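Chapter 2
Waves in the Kitchen

Sound, light, ripples on a pond: waves are everywhere, and once you start looking for them you can't stop! In Chapter 1 we stretched springs along the corridor. Now we go somewhere tastier.
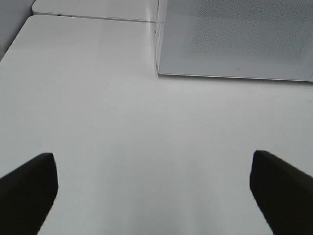 A wave carries energy from place to place. Microwaves are cousins of light, only with a much longer wavelength, and water in food soaks up their energy wonderfully well.
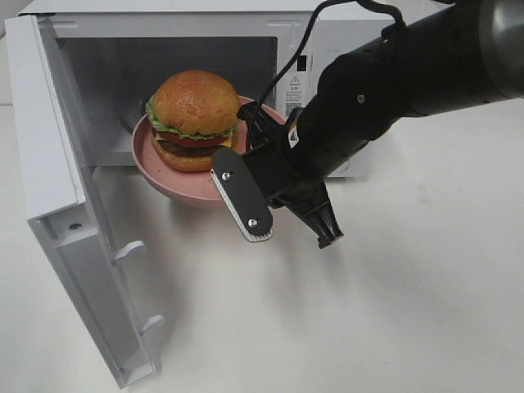
Fig. 2.1 A burger on a pink plate in an open microwave oven.

Why do some spots get hotter than others? Waves bounce off the metal walls and overlap, adding up in one place and cancelling in another. Mereana McPhee's class in Prurnumport mapped this with 300 marshmallows (the lucky things), and we'll borrow their results in Section 2.4.

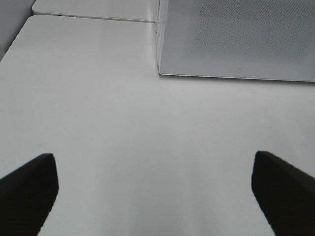 Fig. 2.2 A plain white work surface.

Before you read on, jot down three waves you have met since breakfast. Keep the list, as you'll need it for Activity 2A.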